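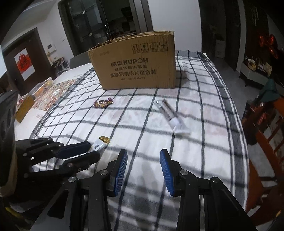 Two grippers, a cardboard box and a table of snacks at the Birkett robotics club.

I expected robots at the Birkett robotics club. What I got was candy, and a very patient student captain who let me ask every silly question I had! The club has 16 members this year and one big project, which they call Jondance (the captain swears the name made sense in November). The goal is to teach an arm to pack small stuff into a box.

"Everybody wants to drive the arm on day one," the captain told me. "I did too. But first you do it by hand with the grippers, over and over, and you find out how bad you are at it."

So how bad? "My first night I got through 57 tries and hated 54 of them," she said, laughing. 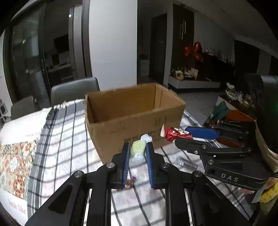 Picking what to pack was a bigger fight than building anything, she told me. One group wanted wooden blocks, the other wanted stuff from the grocery store, and the grocery people won. I can see why they care. A candy in a twisted wrapper, held between two ribbed blue pads, gives you crinkly ends and hardly anything flat to grab. "Blocks are boring," she said. "Wrappers fight back."

They have 634 saved runs so far, and they're hoping to show Jondance at the Wordale student meet in the spring. I asked if they'd win. "No idea," she said. "But we'll have snacks."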